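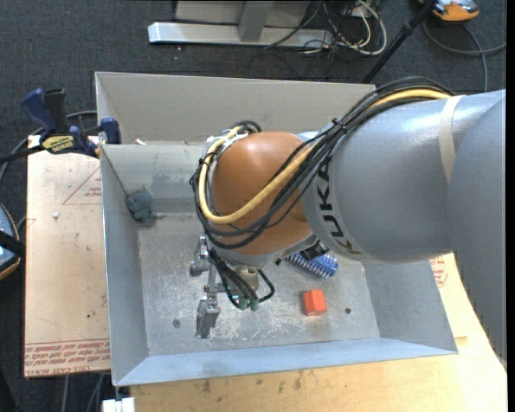 Rizwan Khattak wrote in after my last column to say that a school should either teach every child to read staff notation or stop calling its lessons music lessons. He has taught piano in Drotport for long enough to be tired of the question, and he put it in two paragraphs. I agree with his first paragraph and disagree with most of the second.

His first point is that notation is a skill with a known method. A child who gets short, regular practice learns to read a simple line, much as a child learns to read a sentence. Schools that leave it out usually do so because the timetable gives them one class period a week, and singing or drumming fills that period with less friction. Khattak calls this a scheduling decision presented as a philosophy, and in the schools I have visited he is right.

His second point is that notation must come first. The evidence I have from classrooms runs the other way. At Rerkura, the elementary school where I observed lessons through December, the fourth graders had two terms of singing by ear before any staff went on the board. When it did, they already knew what a rising third sounded like. The teacher wrote it, pointed, and they sang it. The symbol had something to attach to. In a parallel class that began with note names, pupils could label every line and space and could not sing the interval between any two of them.

This matters for how lessons are tested. The district assessment gives 4 marks to naming notes and 2 to singing back a phrase. A teacher who reads the mark scheme will teach the labels. I would reverse the weights, and I would add a task that requires both: look at a short phrase, sing it, then say where it went wrong. That last part is hard to grade, and graders will need training — one afternoon is not enough.

There is also the matter of materials. Wamia, the workbook most of the district uses, introduces the treble clef on its first page and does not ask for a sung response until the final unit. It is a tidy book. It can be used well by starting at the back, as Cheng school does, with the early pages handed out later as review.

Khattak's rule would at least guarantee that something is taught. Mine depends on a teacher who can sing in tune and is willing to do it in front of children, and a district cannot assume that of every classroom. Where there is no such teacher, I would rather see his version than a period of recorded songs.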